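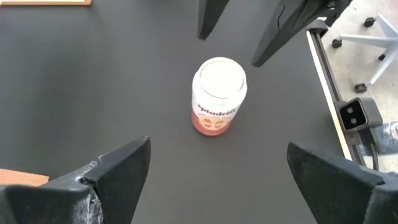
Saturday, December 20, 2025

Lab open at the usual time. Fuseini had the key. Building heat is on the holiday schedule, so the room was cold until late morning and the left follower arm complained at startup with the same joint-four current warning it gave in September. Cycled power, homed again, warning cleared. Logged it. If it comes back in January I will pull the cover and look at the connector before anyone blames the motor.

State of the project at the start of the day: 1,362 accepted episodes for the can task, goal 2,000 before the spring demo at Atmont. The accepted total is the one that matters. The raw folder is larger and contains a lot of aborted grasps, two episodes with the wrist stream frozen, and everything Obed recorded on the day the clocks on the two machines disagreed.

Task definition, copied here so I stop looking it up. One arm picks an upright can from the table, brings it to the handover zone, the other arm takes it and sets it down upright on its own side. Variant A has a single can. Variant B has several cans of different heights and the instruction names which one. Variant C is B with the wooden stand on the table as an obstacle. We agreed in September that A would be finished before any B was collected, and then collected B anyway. The episode tags are therefore mixed, and Flitby (our sorting script, named by Obed, no known meaning) needs the tag field to be right or it drops the file without a message.

Morning: single-can work with the Spindrift can. Both hands start open over the can, one on the near side and one opposite, then the operator picks which hand goes in first. I wanted an even split of left-first and right-first and we have been badly lopsided. Fuseini is right-handed and starts with the right arm unless told otherwise. I am the same. We put a strip of paper on the leader handles with L or R on it and swapped it between episodes. Crude, works.

Notes on fingers. The old black fingers have picked up a good deal of wear on the inner edge. One is chipped near the base. Grip on a full can is still acceptable. Grip on an empty can is worse than it was in the fall, and the failure is always the same: the wedge tip touches first, the can rotates, then tips away from the palm. A full can has enough mass to stay put while the second finger arrives. An empty one does not. Options:

Close slower in the last part of the travel. Costs time per episode, and the policy will learn the slow close, which we may not want.

Reprint the fingers with a shallow curve on the inside face. Fuseini has the file. The printer in Nyarko Hall is reserved through the end of exams and then the building is locked.

Stick a thin rubber pad on the existing fingers. Changes the opening width and therefore the gripper calibration. Also changes how the fingers look to the wrist camera halfway through a dataset, which I would like to avoid.

Decision for now: full cans only, slow close for nothing, reprint in January. If the reprinted fingers look different to the wrist camera, so be it, and we record a batch with them at the end so that the set covers both.

Also noticed a fine line on the face of one finger on the far hand. Could be a crack, could be a layer line from the print. Pressed it with a thumbnail and it did not open. Wrote the hand and the finger on the whiteboard so we check it again next session.

Calibration. Ran the table-corner check before recording. Left arm fine. Right arm was off along the long axis of the table by enough to matter in a handover. Obed thinks the clamp slips when somebody leans on the rail. I re-seated it, tightened the two screws, ran the check three times, and got the same answer each time. The rail camera was not touched. I would still prefer to bolt that whole side down. Request to the department has been in since the start of term.

Lunch was sandwiches in the hallway. No food at the table is the rule, drinks excepted, for the obvious reason.

Afternoon: Variant B and C. Obed set the layout, I operated, Fuseini ran the recorder and called out the target. Layout procedure is that the person setting the cans does not talk to the operator, so that I do not plan the reach before the recording starts. The wait makes it slow. It does give more natural approach paths, including the hesitant ones, and we decided to keep the hesitant ones as long as they end in a clean place.

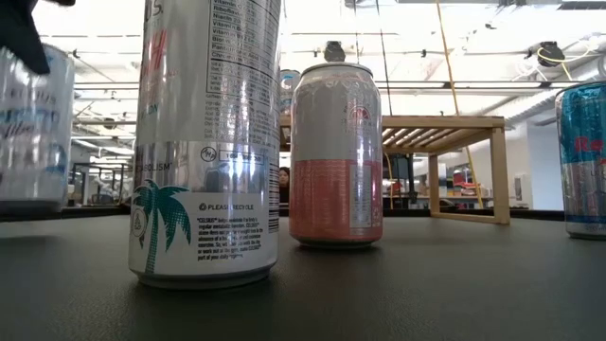 Why mix tall and short cans in the same layout? The grasp height changes with the can, and a policy trained on one size learns a fixed wrist height that fails on the other.

That was the main lesson from the first model in the fall. It reached to the standard height every time. On the tall slim cans that put the fingers near the middle, which happened to work. On the short ones the fingers came in too high, caught the shoulder, and pushed the can over. The loss curve looked excellent throughout. We only saw it on the table.

Observations from the afternoon, in no order.

Reflections. Silver cans under the ceiling lights give long bright streaks in the fixed view, and the streaks move when the arm passes over. Coral and white cans are much better behaved. I do not want to change the lighting, as the demo room has the same tube fixtures and we have no say in it. Fuseini suggested random brightness at training time. Cheap to try. Put on the list.

Occlusion. With a tall can in front, the fixed view loses whatever is behind it. The operator can see over it, the camera cannot. In those episodes the only useful view of the target is from the wrist, and only after the arm has already started moving. I asked Obed to keep some of those layouts in and tag them "occ". Flitby does not know that tag. Obed added it to the accepted list and reran on the morning's files to make sure nothing else changed. Nothing did.

Stand. The light wood stand is a good obstacle for the elbow and a poor one for the gripper, in the sense that the gripper hardly ever goes near it. If we want real avoidance we need to put targets close to its legs. I had been avoiding that as an operator without meaning to. Fuseini pointed it out from the replay. He was right, and the next batch will have targets near the legs, whatever that does to my success rate.

Instruction text. We have been naming cans by brand. Obed argued for color and position as well ("the silver one on the left") so that the language side does not turn into a lookup table. Agreed in principle. Somebody has to write them. I wrote a first page of phrasings this evening and they all sound like me, so Fuseini and Obed will each write their own without looking at mine.

Latency. Leader-to-follower delay felt longer after the recorder had been running for a while. Measured it: the delay is stable, the preview window is what lags. Closed the preview and operated by looking at the table directly. Better. We should have been doing that all along. The preview is useful for the person on the recorder and for no one else.

Result for the day: 16 new episodes accepted out of the afternoon session after review, all B and C. Poor yield. Most of the rejects are bad handovers where I released before the receiving hand had fully closed. The remaining ones are layout errors, wrong target called, or the tag left blank. The morning's single-can files have been through Flitby but have not been reviewed by eye, so I am leaving them out of the total until January.

At this yield we do not reach the goal by the demo. Ways to fix that are a second operator who has practiced the handover, or a looser rule on what counts as clean. I am against loosening the rule. Fuseini wants to train as the second operator and did a few dry runs at the end with no recording. His release timing is better than mine already. He waits for the receiving fingers to stop moving and then counts one beat. I am going to copy that.

Guvgate. The entry form for the regional meet opened this week. The manipulation category allows two arms and any household object under the weight limit. Our task fits as it stands. The form wants a one-page description, a safety sheet, and a video with no cuts of over a minute in continuous operation. Obed has the safety sheet mostly done from last year. I have the one-page description. The video waits on a model worth filming.

Training run started before we left: A only, wrist plus fixed views, same settings as the fall run except for the brightness change. Writing checkpoints to the shared drive. I checked free space first this time.

Shutdown order, since we got it wrong last week: park both arms, open the grippers, stop the recorder, wait for the write to finish, then power off the followers before the leaders. Cans back in the crate. Fuseini has the key until the second week of January.

To do: ask about the bolts again. Find out who has the torque driver. Write back to Obed about the tag list. Check joint four.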